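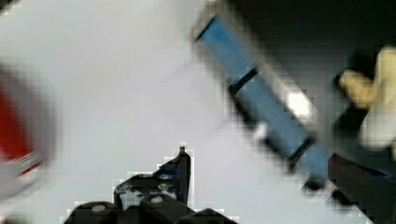 5. Dez. 2024 — Werkstatt Penditz, hinterer Tisch

So, endlich wieder ein Abend am Greifer! Ich schreib das diesmal gleich auf, beim letzten Mal im Juli hab ich alles im Kopf behalten wollen und durfte danach die halbe Verkabelung neu raten.

Stand der Dinge: Handgelenk sitzt, Kamera am Handgelenk sitzt auch, Finger sind wieder dran. Das Bild kommt durch, ist aber ziemlich matschig. Die Kanten vom Greifer haben Treppenstufen, und das lange blaue Teil ist so verwischt, dass man an den Rändern nur noch graue Schleier hat. Die beiden dunklen Streifen quer drüber erkennt man, immerhin. Dazwischen knallt ein weißer Glanzfleck rein, den würde ich als Erstes loswerden wollen. Lampe weiter nach links hängen? Oder Backpapier davor, muss ich probieren.

Zwei Baustellen also, die ich bitte getrennt anfasse (Notiz an mich selbst, ich kenn mich):

Kompression. Im Nenex steht die Bitrate noch auf dem Wert aus der allerersten Konfiguration. Isla Kinnear meinte, ich soll sie erst mal auf das Vierfache setzen und schauen, ob der USB-Hub das mitmacht. Der Hub ist der alte von Guthrie, dem trau ich nicht so recht.

Verwischen. Belichtungszeit steht auf Automatik, das ist bei Bewegung natürlich Mist. Fest einstellen, dafür mehr Licht. Und den Arm langsamer fahren lassen, zumindest solange wir nur Aufnahmen vergleichen.

Servo am rechten Finger hab ich neu angelernt. Offen liegt er jetzt bei 135 Grad, geschlossen bei 4. Vorher hatte ich die Werte vertauscht eingetragen und mich eine halbe Stunde gewundert, warum er bei »auf« brummt und heiß wird ... Steht jetzt richtig in der plarkia.cfg, alte Version liegt daneben mit Endung _alt. Bitte nicht löschen!

Schrauben am Gehäuse sind M2, Drehmoment nach Gefühl. Eine davon war beim Zerlegen schon halb draußen, da kommt beim nächsten Mal Schraubensicherung drauf — die mittelfeste, die feste kriegt man aus dem Kunststoff nie wieder raus.

Dauerlauf will ich erst starten, wenn das Bild taugt. Ziel bleiben 1.000 Zyklen auf und zu ohne Nachjustieren. Isla wettet dagegen, Einsatz ist ein Kuchen.

Noch offen:
Ersatzkabel für die Kamera, das jetzige ist am Stecker geknickt
Zugentlastung drucken
Bitrate hoch, dann zehn Minuten laufen lassen und Temperatur vom Hub fühlen
Belichtung fest, Wert hier nachtragen: ____

Netzteil ist aus, Arm steht in Parkposition.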